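Does the Tulten Accord Mean Anything Yet?
Marlene Furtado, term report, May

Natano and Peixoto signed the Tulten Accord after four rounds of talks and agreed to reopen embassies within five months. Most coverage called it historic. I have my doubts. The text runs to 2607 words, and only two clauses set a deadline.
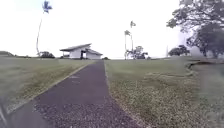 The border clause is weaker still. It asks both sides to "consider" joint patrols and names no one to check. Nayara Guimarães argued in our seminar that vague wording kept Peixoto at the table. Maybe so, but I would want to see an ambassador arrive first.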